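Speaker notes, open day debrief
Regional facilities meeting, January 30, 2025
Speaker: Marina Kyriakidis

Slide 1. Title

Good morning. Say name, say team. I look after building services for Katsaros, mostly doors, lifts and small plant. I am not a robotics person and the talk is not a technical one.

In September five of us went to the open day at Brellero. I was asked to report back on what we saw, what it means for our buildings, and whether we should agree to the follow-up they have offered us. Twenty minutes, then questions. Savvas Economou is in the room and was on the visit, so send the awkward ones to him.

Slide 2. Why we went

We have 307 internal doors across the two sites. Most have ordinary lever handles. Some have closers, some have locks, and the glass ones have their own fittings. When people sell us delivery robots or cleaning robots, the first thing I ask is how the machine gets through a door. The usual answer is that we fit automatic openers. Our quote for openers on the main routes was refused last year and I don't expect it to come back.

Brellero's invitation said they were working on ordinary doors in ordinary rooms. That was enough to get us on the train.

(Pause. Ask who has a powered opener on their site. Expect a few hands.)

Slide 3. How the day was set out

Arrival and coffee, badge, safety talk. The safety talk was short and fine. Then three parts:
Morning talk by Begoña Campos, who runs their training work.
Demonstrations in the rooms, in groups.
Panel after lunch with a supplier, Troleck, and two people from a hospital estates team.

38 visitors signed in. They split us by interest and the doors group was the smallest, which suited us, as we could stand close and ask things. The kitchen group had to queue.

One complaint for the record. The programme said step-free throughout, and the lunch room was up four stairs. Mal-soon Baek raised it with them on the day and they found another room for those who needed it. We should check this ourselves before we send anyone again.

Slide 4. What the people with the grippers are doing

Take this one slowly, as most of the room will not have seen it. I hadn't.

There was less robot on show than I had expected. A good part of the demonstration is a person doing the job by hand while holding a pair of grippers, one in each hand. The fingers on the grippers are the same sort that go on the end of a robot arm. The white cubes with the black square patterns are markers, so that the position of each gripper can be worked out. The person does the task, it is recorded, and the recordings are what the robot is trained on.

Begoña Campos put it in terms of apprentices. You don't write down every movement for an apprentice, you let them watch a lot of doors being opened. She then said the comparison only goes so far, because an apprentice needs a dozen doors and her system needs a great many more. Her figure for the door work up to that point was 2,860 recordings. I asked if that was all one door. It was several doors, and she wouldn't say how many, only that it was fewer than she wanted.

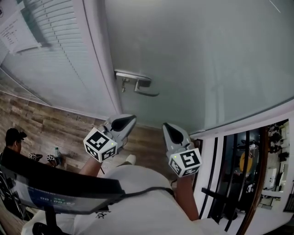 The lever handle is the part they spend the most time on. A person pushes a lever down and pulls or pushes the door in a single movement and doesn't think about it. With two-fingered grippers you have to decide where on the lever to take hold, how far to turn it, when to let go, and where the other hand should be while this goes on. Their staff had tried several ways of doing it. Some hook the lever from above, some close the fingers on the end of it. They keep both kinds in the training set.

Glass doors are treated as a separate job. Frosted glass and clear glass give the cameras different trouble, and Begoña said reflections were worse than either. If you have a lobby with glass on three sides, remember that when someone offers you a trial.

Slide 5. Trying it ourselves

Visitors were allowed a turn. Savvas went first. It is harder than it looks. The grippers have some weight and your wrists feel it quickly. You also lose all feeling in your fingertips, so you find yourself looking at the handle the entire time.

My own go: I got the lever down on the second attempt and then let it spring back before I had pulled the door. Fotini Triantafyllou, who was supervising our group, told me that was the most common mistake with new staff as well. She has them practise on a loose handle clamped to a bench before they touch a real door.

Things she told us that I wrote down:
New staff get two half-days of practice before any of their recordings are kept.
They work in short spells and swap over.
A recording where the person fumbles is marked and put to one side. Some of those do get used later, to teach recovery.
Every session is timed.

(If short of time, skip to slide 7.)

Slide 6. The robot part

We did see a robot open a door. It was the Florken unit, two arms on a wheeled base. It had six goes at a plain office door while our group was watching. It got through on four. On one of the others it missed the lever and stopped, and on the last it had the lever down but pulled at an angle and the fingers slipped off. Staff reset it by hand both times.

It is slow. Savvas timed the best run at 41 seconds from stopping in front of the door to being clear of it on the far side. For linen at night that may be acceptable. For a corridor at shift change it would be a nuisance, and I would want to know what it does when somebody comes through the other way. I asked. They have not tested that with members of the public and did not pretend otherwise.

No locked doors were attempted. Keys are on their list but they are a long way down it. No heavy fire doors either. The closer on a fire door pushes back harder than the arms on that unit are rated for, and given how many of ours are fire doors, that rules out a fair part of both sites for the time being.

Slide 7. The panel

Brief. The Troleck speaker mostly talked about service contracts. His useful point was to ask any robot supplier who pays for a damaged door, and to get it in writing. The hospital people had run a pilot with a different machine and stopped it after the lift controller had to be altered twice. They were not against trying again. They said the staff on the ward had been patient with it up to the point where it blocked the clean utility room.

Mal-soon asked about cameras and privacy. Brellero's answer was that recording is done on their own premises with their own staff, and at a partner site only in rooms that have been agreed and signed beforehand. We were told there would be a notice up whenever recording was going on. I have asked for the wording and have not had it yet.

Slide 8. What they have offered us

They would like to come and record on our doors. Two people, three days, out of hours where possible. No robot on site at this stage, only staff with the hand-held grippers and their laptops. We would get a short report on which of our door types they think are workable and which are not.

What it would cost us: someone to let them in and stay with them, a room to leave kit in overnight, and a survey of handle types, which we ought to have anyway. No fee in either direction.

What I don't like: the draft agreement lets them keep the recordings without a time limit. Legal have it. I would want the entrance lobbies and anything near payroll taken out.

Slide 9. Recommendation

Say yes to the three days at the north site only, once Legal have dealt with the point on recordings.
Say no for now to a robot trial. Look again when they have something that copes with a door closer.
Start the handle survey whatever is decided. Savvas has a form for it, one line per door.

Slide 10. Questions

Likely ones, with answers:

Jobs. The porters' rep has been told about the visit and has my notes. Nothing in the offer touches anyone's hours.

Insurance. Visitors' cover is enough for people working by hand. It would not be enough for a machine. I have that by email.

Why not just fit the openers. Happy to, if somebody finds the money.

Can others go and see it. Yes, there is another open day planned but no date yet. Give your name to Mal-soon at the break, and tell her if you need the step-free room.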